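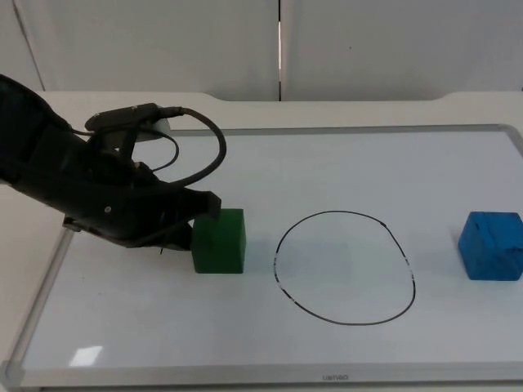
2020-09-13

Pasichnyk gripper on the left arm, Brundier on the right, same job for both: block into the oval, let go, back off. The Pasichnyk is a joy at low speed! Frøydis got the close command down to 60 ms and I love how gently it settles now.

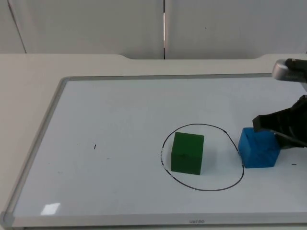

Brundier next. Stiffer fingers, and it wants a steeper approach (200 mm straight down before closing, to start with). Grip force still at the April setting. Alistair thinks up to 159 runs per gripper before we compare; I'd happily do more. Redraw the oval first, the left side is wearing off.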